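Subject: Re: [homefix] Paint first or floors first?
Date: 8/11/23

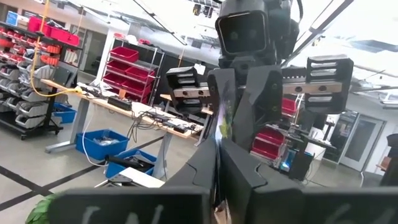
Riaan Motaung wrote:

> Floors last, always. I did mine the other way around and spent
> a weekend on my knees picking dots of ceiling white out of the
> grain. Also, whatever you pick for the walls, put a big sample
> up in the hallway and look at it at night with the lamps on.
> Mine went green.

Hi Riaan, hi all,

Okay, you've talked me into it. Floors last. I called the flooring place this morning and they were fine with moving us back to December, so now I have a few weeks to get the painting done and no more excuses (my sister was in the background cheering, she's been saying this since spring).

The hallway is the part I keep going back and forth on. It's long and skinny, 20 feet from the front door to the kitchen, and there's no window in it at all. I had my heart set on the dark green from the Tilia range, and I still love it on the card! But I did what you said and painted a big piece of poster board, and after supper it looked black. Just black. So now I'm thinking green on the bottom half with a rail, and something warm and pale on top. Has anybody here done a two-tone hallway and gotten tired of it? I'd love to hear how high you put the line. I taped it at 36 inches and it looks kind of stubby to me, but my husband says leave it alone.

Other question, for the kitchen people. We have 200 dollars left over from the cabinet money and I want to spend it on either new handles or a better light over the sink. The handles I like are the long Mirnik ones in brushed brass, and I need 15 of them, so that pretty much eats the whole thing. The light is from Virkbridge and it's on sale until the end of the month. The old light buzzes. I know what the sensible answer is, I just want somebody to tell me the handles are sensible too :)

Oh, and Ellen asked last week about the wool rug from Tarawneh that I was going on about. Yes, it sheds. I've had it 7 weeks and I'm still emptying the vacuum every time - it's slowing down, though, and it's so nice under bare feet that I'd buy it again. Get the felt pad with it. Mine slid all over the place on the bare boards until I did.

I'll bring the poster board to the next meetup if anyone wants to see how dark that green really gets. Riaan, what did you end up painting over yours with?

Marcy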